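Feststead Tabletop Objects: Data Card

Version 2
Released 2019-11-19
Maintained by the Kamier reading room
Contact: Martim Mendes, collections officer

Summary

Feststead is a catalogue of ordinary household items recorded on a plain table against a plain wall. It contains 1,159 images of 423 items, grouped into 11 categories. The largest category is drink containers, followed by storage and kitchen sundries. The catalogue supports teaching and research in the naming and sorting of everyday goods.

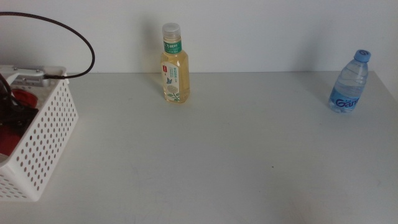 Drink containers are catalogued by shape, closure, colour of contents and labelling. Labels are transcribed in their original script wherever they can be read, and a translation is entered in a separate field. A squarish clear bottle of pale yellow liquid, with a white-grey screw cap, a green neck band in Chinese characters and a small blue butterfly on the front label, therefore requires entries in all four fields. Cataloguers should not enter a flavour on the strength of colour alone.

Storage items are entered under their own category even when they hold other things. Baskets, tubs and trays are described first by material and then by wall type (solid, slatted or perforated). Contents are listed only where they can be identified with confidence.

Closures and neck fittings

Caps and neck rings are recorded as separate parts. Where the two differ in shade, both shades are entered, using the colour terms in the Bulance word list.
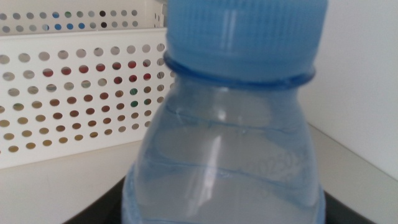 Moulded ridges and embossing belong to the body of the container and are entered there. Embossed characters that cannot be read are marked "illegible" and are not to be guessed from similar items. The same rule applies to worn or creased labels.

Known limitations

Clear plastics are harder to describe consistently than opaque ones, and colour terms for tinted bottles vary between cataloguers. Entries made under the earlier Grabowska scheme combined cap and ring in one field, and not all of these have been separated. Glass is under-represented.

Corrections

Please send corrections to the contact named above, quoting the item number and the field concerned. Accepted changes are listed in the next version.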